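Jewellery collection opens at Sosgate

Unwanted bracelets, chains and odd earrings are being collected at the Sosgate community rooms throughout October, with the proceeds going towards new seating in the reading corner.

Organiser Ashok Bansal said the first 17 donors had brought in mostly everyday costume pieces. Everything is spread out on a table for checking before it goes into an open cardboard box. Silver-coloured chains, a twisted bracelet and a string of round wooden beads were among the items on the table, along with a black fitness band.

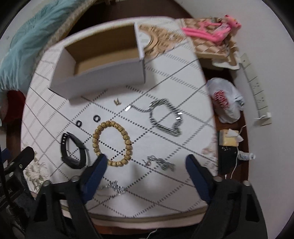

What can be given

Necklaces, bracelets, rings, brooches and watches are all welcome. Single earrings are accepted too, as are broken chains. Please leave fine chains unfastened and don't wrap them in tissue.

"People apologise for bringing in tangles," Mr Bansal said. "We've got the patience for it. I'd sooner have a knot than see it go in the bin."

Pieces in good order will be priced from £2 and sold at the Shakya Hall market at the end of the month. The rest will be offered in mixed bags for craft use at £6 each.

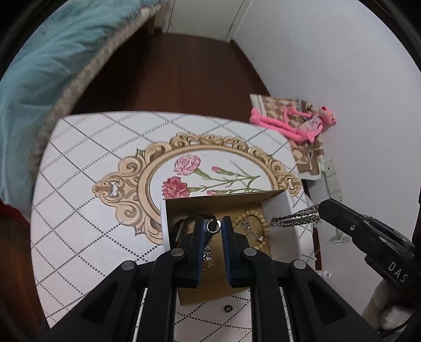 Beads, chains and a small silver hoop at the collection box.

Donations can be left at the front desk until 4.30pm. Larger collections, of 30 pieces or more, should be arranged with Mr Bansal beforehand. Items cannot be returned once they have been sorted.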